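Information Security Bulletin

Retirement of text-message codes at sign-in

The Office of Information Security will end the use of text-message codes for signing in to Wondgate accounts. The change applies to all staff, affiliates and contractors who currently receive a six-digit code by phone. After the change, accounts will be protected by a passkey or by a hardware security key.

Text-message codes have served the organization for several years, and they remain better than a password alone. Their weakness is that a code can be read aloud, forwarded or typed into a page that only resembles the real one. An attacker who obtains it within a minute or so can use it as easily as its owner. A passkey works differently. It is tied to the address of the site for which it was created, and the device will not offer it to any other address, however convincing the page may look.

In May, the office began a pilot with two departments, Payroll and Records. Over 1000 accounts were enrolled. Most participants completed the setup without contacting the help desk, and the majority of calls that did come in concerned older phones on which the screen lock had been turned off. The setup page now checks for this before it begins.
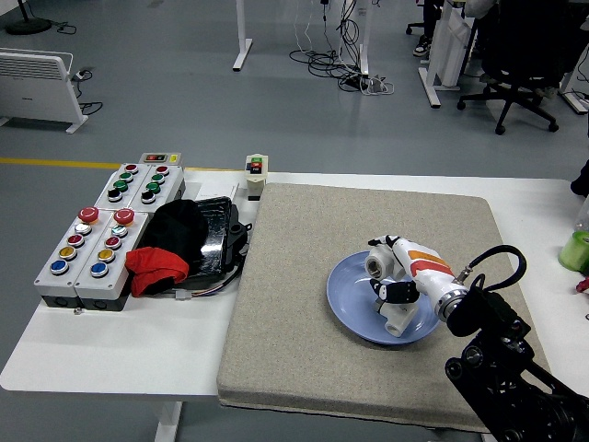 Gönül Ersoy asked whether a lost phone would mean a lost account. It will not, provided that a second method has been registered. Every account holder will be required to register two methods before text-message codes are switched off. The second may be another phone, a work laptop or a hardware key, which the help desk will issue on request. Accounts with only one method on file will receive reminders by e-mail — these will never contain a sign-in link, and any message that does should be reported.

Shared mailboxes are not affected at this stage. Accounts used by the Nemari scheduling system and other automated services will be handled separately by Berkay Canpolat, who will contact the owners of those accounts directly. Owners should not attempt to enroll them in advance.

Staff who travel frequently are advised to carry a hardware key in addition to a phone. Keys should be kept apart from the laptop they unlock. A lost key must be reported to the help desk on the same working day so that it can be removed from the account.

Enrollment opens on Wed 10 December through the account settings page, under Sign-in Methods. Setup takes 5 minutes on most devices. Questions about the schedule may be directed to Fanni Szilágyi at the Office of Information Security.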